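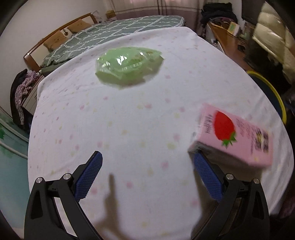

Prasanna Jayasinghe is building a sorting gripper at home, and this month the project moved on to packaging. The blue finger pads came from a sheet of Munasinghe padding, bought at the March swap table. Prasanna Wijesinghe helped to set up the linkages, and the pair now want 200 trial grabs with cartons and soft wrappers.
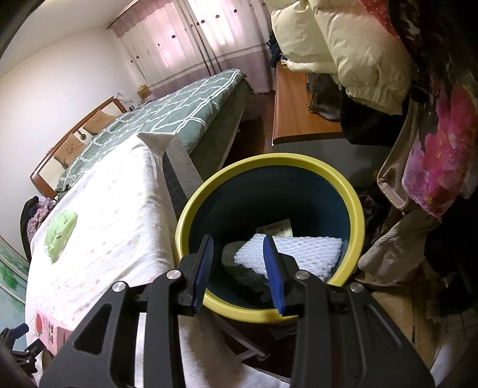

The gripper over the yellow-rimmed bin.

Spare pivot pins are welcome. Please leave them on the Truvham shelf in the workshop.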